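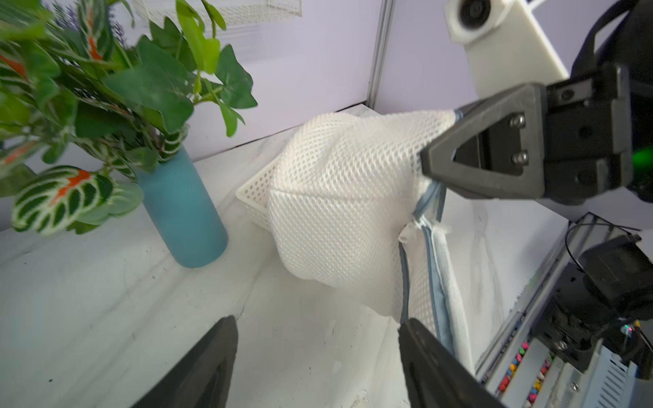
Figure 3. White mesh laundry bag, zipper trim at right.

4.2 What the traps told us, and what they didn't

I'll start with the number everyone asks me for. Across the apartments in Zavel and the row houses in Edov, I set 462 sticky traps for clothes moths and pulled 582 adult males off them between April and September. That sounds like a lot of moths, and it is, but they were very unevenly spread. Most homes gave me one or two. A handful of closets in Zavel gave me so many that I ran out of room on the tally sheet and had to write on the back!

All the traps were the folded cardboard kind from Masson, baited with the Tastura lure, and I swapped the lures every eight weeks. I hung them at shoulder height inside closets and laid them flat under beds. The flat ones did better than I expected, especially where there was a wool rug (I'd guess the males were coming off the rug edges, though I never caught one in the act). Traps near a window did worse in every building, and I still can't say whether that was the light, the draft, or just the fact that people open windows and knock things over.

One thing I should be clear on is that these lures only bring in males. So a full trap tells you there are moths in the home, but it doesn't tell you where the larvae are eating, and the larvae are what ruin your sweaters. I went looking for them by hand in more than 80 closets, with a flashlight and a stiff brush, and the match between trap counts and larvae was loose at best. In three homes the traps were nearly bare and I found cases all along the baseboard behind a wardrobe. In others it went the opposite way – busy traps, and not one larva anywhere I could reach.

I also asked people when they had last moved their heavy furniture. Nearly all of them laughed. The few who had moved it that spring had fewer larvae along the walls, and I'd love to make more of that, but the group is small and they were also the people who vacuumed the most, so I can't pull the two apart with the data I have.
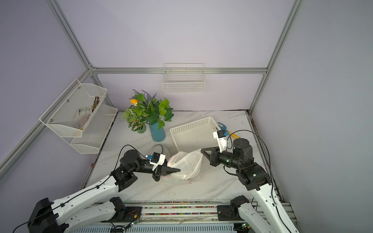 4.3 Treatment and follow-up

For the homes with live larvae I kept things simple: hot wash or freezing for anything that could take it, a slow vacuum along every edge, and no sprays until I'd been back once to look. Freezing meant two weeks in a chest freezer, which was hard on people with small kitchens (two households shared one and took turns). Trap counts went down afterward in most of these homes, but they went down a little in the untreated ones too, and September was cool that year. I come back to that problem in Section 5.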